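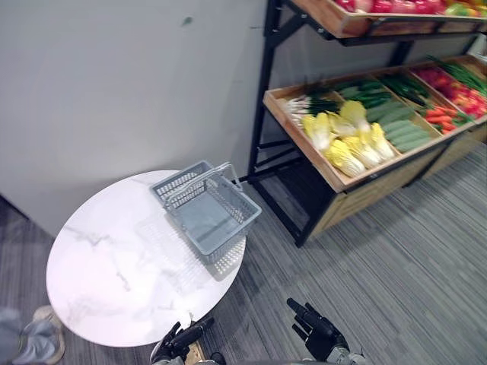
About Nokport

Hello, and welcome! I started Nokport in March with one box of old suffrage pamphlets and a very patient scanner. I'm a letters person, really (other people's letters, I mean), and I love the scruffy ones with crossings-out and complaints about the weather.

We now have 200 letters and diaries by women campaigners typed up and free to read. The Lomgate papers took me 3 goes – dreadful handwriting! Next up are 7 notebooks from the Lorente collection, so do pop back.

Page updated 6 Nov 2019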